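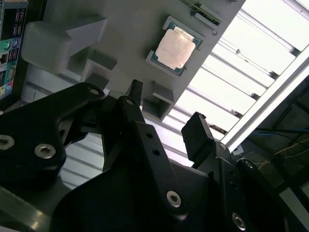
Die CPU, Heatspreader nach vorn

Skerkeck Forum > Hardware > Workstations und Server
Thema: Xeon in alte Workstation setzen, Sockel sieht staubig aus
Beitragsansicht: älteste zuerst

jacinto_palacios
Mitglied, 15 Beiträge
April 2021

Hallo zusammen,

ich habe eine ältere Workstation ohne Prozessor übernommen und will einen gebrauchten Xeon einbauen. Gehäuse ist offen, Kühler habe ich noch keinen montiert. Der Sockel ist einer mit zwei Haltehebeln, die Kontakte sitzen also im Board und die CPU hat unten nur Flächen.

Meine Fragen:
Der Sockel macht auf mich einen staubigen Eindruck. Muss ich da vor dem Einsetzen ran, und wenn ja, womit?
In welcher Reihenfolge werden die beiden Hebel geschlossen?
Braucht man wirklich viel Kraft dafür? Beim letzten Rechner hatte ich nur einen Hebel, und der ging schon recht schwer.

Handbuch war keins dabei. Paste habe ich von Hatwood da, eine Tube, noch zu.

Gruß
Jacinto

Flora Leckie
Moderatorin, 2091 Beiträge

Hallo Jacinto,

zuerst Netzkabel raus, dann den Einschaltknopf ein paar Sekunden drücken und ans blanke Gehäuse fassen. Danach den Sockel mit einer Lampe flach von der Seite ansehen. Die Kontaktfedern müssen ein gleichmäßiges Muster ergeben. Wenn eine Stelle anders glänzt als der Rest, ist dort meistens etwas verbogen oder es liegt eine Faser drin.

Staub mit einem Blasebalg entfernen, wie man ihn für Kameraobjektive nimmt. Kein Pinsel, kein Tuch und kein Wattestäbchen. An den Federn bleibt alles hängen.

Zu den Hebeln: Neben jedem ist normalerweise ein kleines Symbol eingeprägt. Geöffnet wird zuerst der Hebel mit dem Schlosssymbol und dem Pfeil nach außen, geschlossen wird er zuletzt. Schau bei deinem Board nach, ob man die Prägung noch erkennt.

Ottó Fülöp

Druckluft aus der Dose geht auch. Mache ich seit Jahren so, nie ein Problem gehabt. Dose senkrecht halten, kurze Stöße, fertig. Einen Blasebalg muss man sich extra kaufen, und der bringt bei festsitzendem Staub sowieso nichts.

Flora Leckie
Moderatorin

Bei Dosen kommt gern mal flüssiges Treibmittel mit raus, gerade wenn sie voll sind. Auf einem Lüfter ist mir das egal, in einem Sockel will ich das nicht. Und festsitzender Staub im Sockel ist für mich ein Grund, mit der Lupe hinzusehen, bevor man mehr Druck nimmt.

Ottó Fülöp

Das verdunstet in Sekunden. Man kann es auch übertreiben. Ich lasse danach alles eine Weile liegen und gut.

Xóchitl Esquivel

Ich bin da bei Flora. Ich habe mir vor zwei Jahren mit der Dose ein Haar genau unter die Federn geblasen, vorher lag es oben drauf. Danach hat ein Speicherkanal gefehlt. Ich habe erst den RAM getauscht, dann die CPU, und am Ende war es das Haar.

Noch etwas zur CPU selbst: nur an den Kanten anfassen und auch die Unterseite ansehen. Gebrauchte haben oft Reste von alter Paste auf den Kontaktflächen. Isopropanol auf ein fusselfreies Tuch, abwischen, trocknen lassen. Im Sockel selbst kein Alkohol.

jacinto_palacios

Danke euch. Blasebalg habe ich sogar, aus der Fotokiste. Dann nehme ich den.

Hier noch ein Bild vom Board mit dem Xeon darüber. Am Sockelrahmen rechts ist so ein rosa Teil. Ist das die Abdeckung oder gehört das fest dazu? Ich will nichts abbrechen.

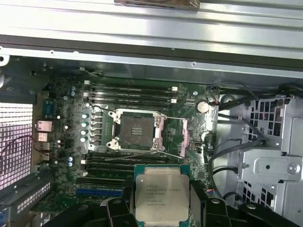 Re: Rosa Teil am Sockel und Ausrichtung der CPU

Getsemaní Meléndez

Von hier aus würde ich auf keinen Fall daran ziehen. Bei manchen Herstellern gehören farbige Teile zur Kühlerhalterung oder zur Luftführung. Schau nach, ob es mit dem Blechrahmen verschraubt oder nur eingeclipst ist. Solange der Rahmen frei auf- und zuklappt, kann es dranbleiben.

Beim Einsetzen auf die Dreiecksmarkierung an einer Ecke der CPU achten und auf die Aussparungen am Rand. Das Dreieck kommt zur markierten Ecke am Sockel. Die CPU gerade absenken und loslassen, ohne zu schieben. Sie muss plan liegen und darf nicht wackeln. Wenn sie wackelt, senkrecht wieder abheben und neu ansetzen.

Dann Rahmen zuklappen und die Hebel nacheinander runter. Das geht schwer und kann dabei knirschen, das ist bei dieser Bauart normal. Wenn ein Hebel schon am Anfang blockiert, wieder aufmachen und die Lage prüfen.

Ottó Fülöp

Beim Knirschen gebe ich dir recht, beim Rest auch. Ich würde aber vorher klären, ob das BIOS den Xeon überhaupt kennt. Bei Workstations von der Stange kann man da hereinfallen, die nehmen oft nur bestimmte Modelle an. Bei mir war es eine Kiste von Griscombe, die ist mit der neueren CPU einfach dunkel geblieben.

Xóchitl Esquivel

Und für ein Update braucht man dann eine alte CPU. Die billigste passende gebraucht kaufen, flashen, wieder verkaufen. Oder beim Händler fragen. Quezada in meiner Ecke verlangt 30 Euro dafür, ich musste aber zwei Wochen auf den Termin warten.

jacinto_palacios

Die Modellliste habe ich inzwischen gefunden, mein Xeon steht drin, ab welcher BIOS-Version steht leider nicht dabei. Ich probiere es erst mal so.

Die Prägung an den Hebeln konnte ich mit der Taschenlampe erkennen. Blasebalg benutzt, Federn mit der Lupe abgesucht, nichts Auffälliges gesehen. Das rosa Teil lasse ich in Ruhe. Noch ein Bild mit leerem Sockel: 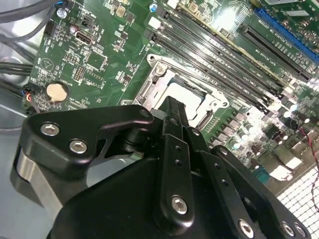
Wie viel Wärmeleitpaste kommt auf den großen Heatspreader, reicht ein Klecks in der Mitte?

Ein erbsengroßer Klecks ist für die größeren Xeons oft etwas knapp, ich nehme lieber ein dünnes Kreuz und setze den Kühler dann gerade von oben auf. Die Schrauben über Kreuz anziehen, jede immer nur ein Stück. (Getsemaní Meléndez)

Ottó Fülöp

Kreuz, Klecks, verstreichen, das macht am Ende zwei Grad. Hauptsache, der Kühler wird nicht noch mal hochgenommen und wieder draufgedrückt. Dann lieber sauber machen und neu auftragen.

Flora Leckie
Moderatorin

Für den ersten Start nur ein Speichermodul stecken. Den richtigen Steckplatz findest du meistens auf dem Aufkleber im Gehäusedeckel. Der erste Start kann nach einem CPU-Wechsel ein paar Minuten dauern, nicht gleich ausschalten. Wenn es läuft, die übrigen Module dazu und im BIOS nachsehen, ob alle Kanäle erkannt werden.

jacinto_palacios

Alles klar, mache ich so. Kühler kommt nächste Woche, ich melde mich dann mit den Temperaturen.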